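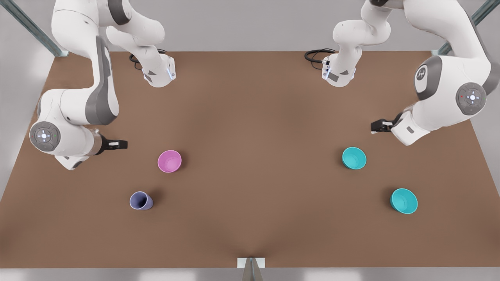 Section 10. Recording a Listed Holding in Dedora

10.1 Before you begin

This section covers the entry of shares in listed companies held by the organization for investment purposes. Holdings in unlisted companies, fund units and bonds are entered through separate forms and are not covered in this section.

You will need the trade confirmation from the broker, the portfolio code assigned by your finance office, and a Dedora account with the Editor role. Users with the Viewer role can open the form but cannot save it.

10.2 Creating the holding

1. Sign in to Dedora and select Portfolios from the main menu.

2. Open the portfolio to which the shares belong. The portfolio code is shown next to the name. Check it against the code supplied by your finance office.

3. Select New Holding, then Listed Company.

4. In the Issuer field, type the first letters of the company name or its trading symbol and choose the company from the list.

5. In the Quantity field, enter the number of shares as a whole number, without commas or spaces. A purchase of 3,875 shares is entered as 3875.

6. Enter the total cost in the currency of the trade. Include the broker's commission and any transfer tax.

7. Enter the trade date, then the settlement date. The settlement date may not be earlier than the trade date.

8. Attach the trade confirmation as a PDF file and select Save as Draft.

Note: If the issuer does not appear in the list, do not create it by hand. Send the company name and symbol to the Reference Data desk in Dinstead. New issuers are loaded overnight and can be used the next morning.

10.3 Approval

Every holding must be approved by two users, neither of whom may be the person who entered it. The default approvers for the Idell portfolios are Solange Bouvier and Régis Arnaud. Other portfolios list their approvers under Settings – Approval Rules.

1. Open the draft and select Submit.

2. Confirm the approvers shown on the screen.

3. Wait for the status to change from Pending to Active. Drafts submitted after the Thursday cutoff are reviewed the following week.

Caution: An active holding cannot be deleted. To correct an error, use Reverse Entry and record the holding again. Both entries remain visible in the audit log.

10.4 Monthly valuation

Closing prices are imported from the Geagea price file on the last trading day of each month. Dedora multiplies the closing price by the quantity held and posts the difference between this value and the recorded cost to the Unrealized Gain or Loss column.

1. Select Reports, then Monthly Valuation.

2. Choose the month and the portfolio.

3. Review any line marked No Price. Trading in the shares may have been suspended, or the symbol may have changed.

4. Select Lock Month when all lines have been priced.

Caution: Do not lock a month while drafts dated in that month are still pending. A locked month can be reopened only by an Administrator.

Note: The February report carries forward the opening cost from January and does not restate it. See 10.5 for the treatment of bonus shares and rights issues.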